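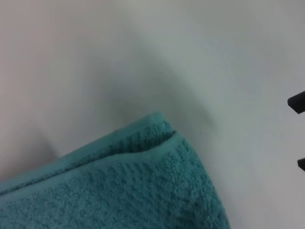
Teal terry towel, textured pile, folded layer uppermost.

4/19/22
By Rosine Mallet

Call for participants: folding and storage of textured terry towels

Plodside Textile Testing is seeking 18 adult participants for a study of how household towels are folded, stacked and stored. The study forms the second part of the Isham project on linen care. The first part dealt with flatwork (sheets, pillowcases, tablecloths) and closed in January. This part is limited to terry towels with a raised or waffle-type pile.

Textured pile does not fold the way plain terry does. The raised loops hold the layers slightly apart, the fold line stays rounded, and a border woven flat will often draw in at a different rate from the field after laundering. A towel that measured square when new may then have to be folded to its pile or to its border, and the two results differ. We want to record which one people choose, and how the finished stack behaves on a shelf. 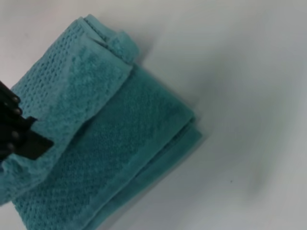
Each participant will attend one session at our Marty Street rooms. The session has two parts with a short break between them. In the first part you will fold a set of laundered towels on a flat table, using whatever method you use at home. No instruction is given and no method is considered incorrect. In the second part you will fold the same set to a written specification: lengthwise first, borders aligned, then across, with the last fold facing the front of the shelf. Staff will measure the height of each folded towel at the fold and at the open edge, under no load and then under a 400 g plate.

You will also be asked to grade a series of folded towels on a printed sheet. The grading covers squareness of corners, alignment of layered edges, and visible distortion of the pile. Grades are entered by hand in pencil. You may pick up and turn over any towel in the series, but please do not refold it.

All towels in the study come from a single production lot, Primel article 172, and have been laundered without fabric softener. Participants should not bring their own towels. If your household uses a folding method you think is unusual, note it on the application and you may be asked to repeat it at a slower pace.

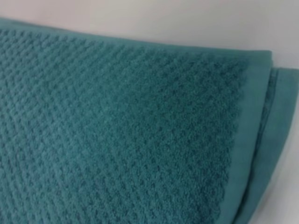
Eligibility

Applicants must be 18 or older and must do at least part of the laundry in their own household. Previous work in a hotel, hospital or commercial laundry does not exclude you, but must be declared, as trained folders are analysed as a separate group. You should be able to stand at a table for the length of each part. A stool of adjustable height is available on request.

Applicants with a known sensitivity to cotton lint or to unscented laundry detergent should not apply. Hand cream should not be worn on the day – residue on the loops affects later measurements. Rings and bracelets that could snag the pile will need to come off before the session begins.

Payment and records

Participants receive a gift card on completion of both parts. A participant who withdraws after the first part receives half the amount. Travel costs are not reimbursed. Street parking is metred on the north side and free on the south side.

Folding times, height measurements and grading sheets are stored under a participant number. Names and contact details are kept separately and destroyed when the Isham report is issued. You may withdraw your results at any point before then by writing to the study office and quoting your number.

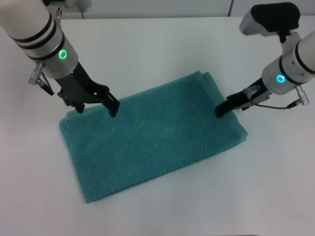
Layered fold in textured teal terry, fold line near the centre of the upper surface.

How to apply

Write to Ghassan Masri, study office, Plodside Textile Testing. Include your age, a daytime telephone number, any laundry employment, and whether you are left- or right-handed. Questions about the grading sheet or the towel specification should go to Colette Gaillard at the same office. Applications are considered in order of receipt, and those not placed in a session will be held on a reserve list unless you ask us to remove them.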